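Craft boxes and science kits: keeping them tidy, making them last

Quick one tonight, dinner's on. Few things we do with the monthly boxes so they don't take over the house. We get two, the Skomance (science) and the Olach (craft), plus the odd Onard one when there's an offer on.

Open it before the kids do. Takes 5 minutes. Check what's missing against the card, check what you need from the kitchen. It's always vinegar. Or an egg.

Photograph the instruction sheet. They get glue on it, or it goes in the recycling, and then you're stuck halfway through a volcano.

Tip everything into a roasting tin. Beads don't roll off, spills stay put. An old one, not your good one. Line it with baking paper if there's paint.

Split the glue. The little pots dry out once opened, so put half in a clean jam jar with clingfilm under the lid. Keeps till the next box usually. PVA only, don't try it with the clear gum stuff, it goes like toffee.

Paint pots gone hard: few drops of warm water, lid on, leave overnight, stir with a cocktail stick. Works on poster paint. Acrylic, forget it, bin.
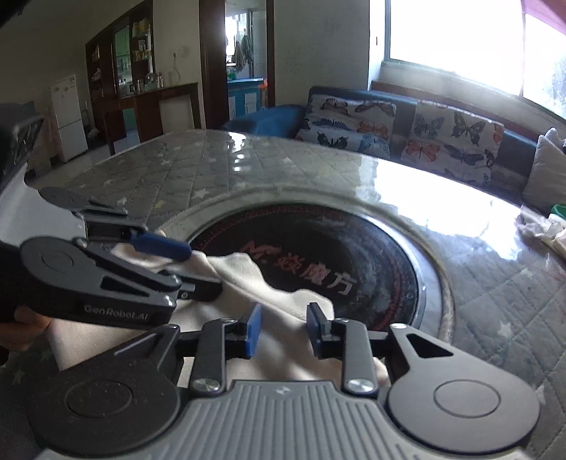
Indrek Tamošiūnaitė wrote in to say the roasting tin is fine for craft but for the crystal growing ones you want a shelf where it won't get knocked, and the airing cupboard is too warm, the crystals come out tiny. Back of a wardrobe did it for them. Also said to tie the string to a pencil and lay it across the jar, so you can lift the whole lot out to look without poking at it.

Good shout, will try that with the next one. Ours was on the kitchen windowsill and got the washing up treatment.

Leftovers. This is where it all goes wrong, isn't it. You end up with a drawer of pipe cleaners and half a magnet set. What we do:

Small bits in takeaway tubs, one per type, lables on the end and not the lid so you can read them stacked.
Felt and card flat in a magazine file.
Anything with a battery, take the battery out before it goes away. They leak.
Balloons, bin after a year, they perish.
Test tubes through the dishwasher? No. Bottle brush, hot soapy water, stand upside down in a mug.

Card boxes themselves are handy. The Liepiņa ones are nice and stiff and slide under the bed, 46 cm long so they'll take rolled up paintings if you go corner to corner. I tape the corners first or they split.

Felt tip on the table: bit of toothpaste on a damp cloth, the plain white sort, rub gently, wipe off. Test somewhere hidden first if it's varnished. Slime in the carpet: scrape up what you can, white vinegar, leave it 5 mins, blot. Don't scrub, it just goes in furhter.

Slime in hair, same again but with conditioner. Lots of it.

If boxes are piling up unopened, skip a month. Most let you pause from the account page but do it before the next one's packed. January is a good one to skip as everybody's got Christmas kits still to get through.

Right, potatoes are boiling over. More on storing paintbrushes next time.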